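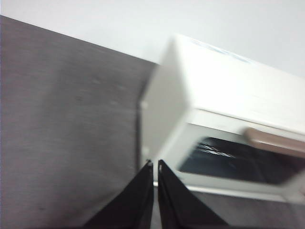

Figure 2. White toaster oven beside a dark gray surface, white wall behind.

4.2 Who owns the crumbs?

Shared kitchens have been studied mostly for their refrigerators, where theft supplies the drama. Small appliances have had less attention. A stolen yogurt has a victim and a suspect. A dirty toaster oven (Figure 2 shows the type) has only users, all of whom remember leaving it clean.

We asked residents of the 25 households in the Trenano building to keep a kitchen diary through January. The instructions were simple: write down each use of a shared appliance, and each cleaning of one. Residents recorded their cleaning with great care. Their use of the appliances was recorded with less care, and if the diaries are taken at face value, several ovens were scrubbed more often than they were switched on. Ogola has proposed that we treat this as a finding. Mohammed has proposed that we treat it as lying. The coding scheme in Section 3 is a compromise.

Interviews helped a little. Residents drew a firm line between "mess," which other people make, and "crumbs," which occur. Mess called for an apology or at least a note. Crumbs called for nothing, and could be left in the tray until they reached a depth that one resident described as "basically soil." Melted cheese sat awkwardly between the two. It counted as mess while it was soft and as part of the oven once it had set, so a guilty party who waited until morning was usually in the clear.

Written rules did not change this much. Four households had a cleaning rota on the wall, and in two of them the rota still listed a person who had moved out. Both absent tenants were blamed freely and, as far as we could tell, with real affection. Danladi's account of the office sink describes a similar use for former coworkers, though his went on being blamed for years, and ours had only the one winter to work with.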